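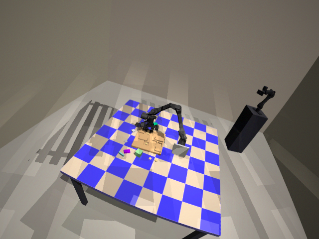
Simulated arm over the checkered table, small pieces around the board.

Workbench tips from the Nolport open day

I went to the open day at Nolport in August hoping to see how robot arms get set up for small tabletop work. The part I came home with was mostly about table layout. Fasil Sisay ran the morning demonstration, first on a screen in simulation and then with talk and questions, and a good deal of what he said applies to anyone who sorts screws, repairs toys or glues small wooden parts at a kitchen table.

Use a patterned surface for setting up

The table in the simulation has a top of blue and beige squares. Fasil likes squares for layout work. If you bump a part, you can see which square it left and put it back. At home a piece of checked oilcloth does the same job, or an old board game if the work is small. Tape the corners down. Plain cloth slides and small parts get lost in the folds.

One warning about patterns: pale parts on pale squares are easy to miss. Set cream or tan pieces on the dark squares if you can.

Keep half the table clear

In the layout he showed, the near half of the tabletop has nothing on it. I tried this at my own bench the next morning. Push the work and the parts back, and leave the strip closest to you open for your forearms, the instructions and whatever you've just taken out of the piece. My bench is only 2 feet deep, so I don't get much of a strip, but I've stopped sweeping washers onto the floor with my sleeve.

Turn the work, then leave it

Set the board at the angle that suits your hand. It doesn't have to line up with the table edge. Once it's where you want it, put a square of rubber shelf liner under it and don't keep turning it. Sirkka Huttunen, who took the afternoon group, said most of the mistakes she sees in beginners' setups come from moving the work after the parts have been laid out.

Small parts

Different colors help a lot. The loose pieces in the demonstration included a green cube, a magenta block and a teal stick, and you could pick them out from the back row. Screws don't come like that, but a dab of nail polish on the heads will do it. Use one color for each length. Let it dry overnight before you put them in a jar.

Don't crowd pieces against the work. Leave a finger's width on each side of anything you'll have to pick up -- more if you use tweezers or pliers.

Check your shadows

There was plenty of light and shadow in the simulated room, with dark strips across the floor. Somebody asked if that mattered, and Fasil said to try it at home with a lamp. Put one small part in bright light and another in striped shade from a blind, and see which you reach for with confidence. I have since closed the blind over my bench and use 2 lamps, one from each side.

Give a second tool its own stand

The second arm in the simulation stands on a black pedestal beside the table. I copied that with my glue gun, which now lives on a plant stand to the right of the bench with its cord behind. It used to take up the best corner. A stool works too, provided it doesn't wobble.

If you go

The visit lasts 2 hours. Bring a notebook, and sit on the left if you want to hear the questions. The handout has the layout drawings but leaves out the lamp test -- write that one down yourself.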